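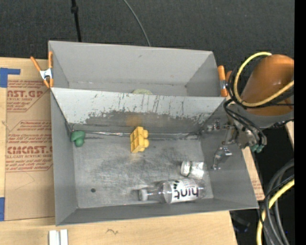 How long does lost property at a college wait before its owner comes for it?

Usually two days or less, if the owner is coming at all. Most of the items we followed were never asked for, and the ones still on the shelf after a week were very likely to stay there.

Where Lost Things Go: A Study of the Lost Property Desk at Roltcombe College
Fredy Londoño, Tineke Maes, Eilif Torvik
Course project, Introduction to Social Research
Instructor: Elvira Villca
Submitted Friday, February 9, 2024

1. Background

Our first proposal was a study of sleep. So was everyone else's, and Professor Villca asked for volunteers to study something different. Tineke had spent that morning trying to get a scarf back from the lost property desk and had opinions, and so we had a topic.

Roltcombe has 2000 students on one campus and one place for the things they drop. The desk is a hatch beside the mail room, open from ten to two on weekdays, with a closet behind it. Gladys Giraldo has run it for nine years along with outgoing mail, which takes most of her day. Every item gets a line in a paper logbook: what it is, where it was found, the date, and a signature if someone collects it. At the end of the term whatever is left goes to a thrift store in town.

We wanted to know three things. What kinds of items get claimed, how fast, and why do people not come for the rest? Eilif also wanted to know who owned the accordion. We did not find out.

2. Method

We copied out the logbook for the whole fall term, 161 entries, into a spreadsheet. This took two afternoons. Some of the handwriting belongs to student workers who have since graduated, and one entry reads either "gray hat" or "gravy boat." We coded it as clothing.

Each item was put in one of six groups. We argued over gloves found in pairs (one item) and gloves found singly (also one item, although Tineke feels that half would be fairer). A bag with things in it was counted as one thing and put under Other, even when the log listed everything down to the gum.

We then interviewed 15 students who said they had lost something on campus during the fall. They were found by asking in the dining hall line, so people who bring lunch from home are missing from this report. Interviews lasted a few minutes each. The notes were typed up the same day, except for Fredy's, which were in a notebook that he left on the Trilport bus. He redid four interviews. We know this is not ideal in a project of this kind, and we would like it known that he did call the bus company.

3. What was handed in, and what was claimed

Clothing: 52 handed in, 9 claimed
Water bottles and mugs: 38 handed in, 4 claimed
Chargers, earbuds and other electronics: 27 handed in, 8 claimed
Keys, cards and wallets: 22 handed in, 19 claimed
Umbrellas: 13 handed in, 1 claimed
Other: 9 handed in, 4 claimed
Total: 161 handed in, 45 claimed

The first thing to say is that 28 percent is a poor rate, and that it would be a great deal worse without keys, cards and wallets. Take that group out and the rate falls to 19 percent. People come back for what lets them into their room or pays for dinner. A coat, in November, they will apparently do without.

The one umbrella that was claimed went to a student who described it in writing, with a sketch. Gladys kept the sketch and has it taped up inside the hatch.

Water bottles surprised us. Several were expensive kinds, and three had a name and phone number on the bottom. We asked whether anyone had called the numbers. Gladys had called all three. One owner came in, one said he had already bought another and she should keep it, and one number belonged to a dentist in Hindomia.

4. How fast

Of the 45 claimed items, 31 were collected within two days of being handed in. Another 8 were collected by the end of the first week, and the last 6 after that. The longest wait was for a graphing calculator, which was picked up the day before the math final by someone who had evidently just noticed.

We had expected a slow trickle all term. The log shows a rush and then almost nothing. If we were running the desk we would keep the newest items near the hatch and stop digging through the closet twice a day, but Gladys has been doing it that way since before we were in middle school and was polite about our suggestion.

5. Why people don't come

We sorted the interview answers by main reason.

Six students did not know the desk existed. Two of them had walked past it to get to the dining hall line where we asked them.

Four knew about it but assumed that their item would not be there. When we asked why, they talked about theft. It is worth noting that three of these four described something that matched an entry in the log pretty well. We passed this along and one of them got a sweater back, which makes this the only project in our section to have produced a sweater.

Three said the hours did not work. A desk that is open from ten to two is open during most people's classes, and the science labs run straight through it.

Two said it was embarrassing. One had lost the same jacket three times and did not want to be recognized. Gladys does recognize people, but she told us she has never said anything to them. (She said plenty to us, without names.)

6. Problems with the study

The log only shows what was handed in. We can't say how much was lost and kept, or lost and kicked under a radiator. The interviews only reached people willing to admit to losing things while holding a tray. Fifteen is a small group, and four of those talked to Fredy twice and may have polished their stories in between.

We also relied on "date handed in" as the start of the wait. An item may have been lying in a lecture hall for a week before that. The Paucar Building, for instance, has no entries at all until midterms and then eleven in one day, when we assume somebody finally looked behind the back row.

7. Suggestions

Post a weekly list of found items on the student page, with short descriptions and no photos of anything valuable. Most of our 15 students said they would look at it.

Open the hatch one evening a week. Wednesday was the favorite.

Call or email whenever there is a name on the item. Gladys does this already when the mail is light. In the first week of term it is never light, and a student worker could take over then.

Put up a sign. The current sign says MAIL and has an arrow.

8. Who did what

Tineke ran the interviews and wrote sections 1 and 5. Eilif built the spreadsheet and checked the totals, twice, after the first total came out higher than the number of entries. Fredy did the rest of the interviews, some of them more than once, and wrote sections 2, 3 and 6. Sections 4 and 7 were written together in the library, where Tineke left her scarf. It was handed in the next morning and claimed within the hour, too late for our data.

Thanks to Gladys Giraldo for the logbook, the closet tour and the use of her good stapler, which has been returned.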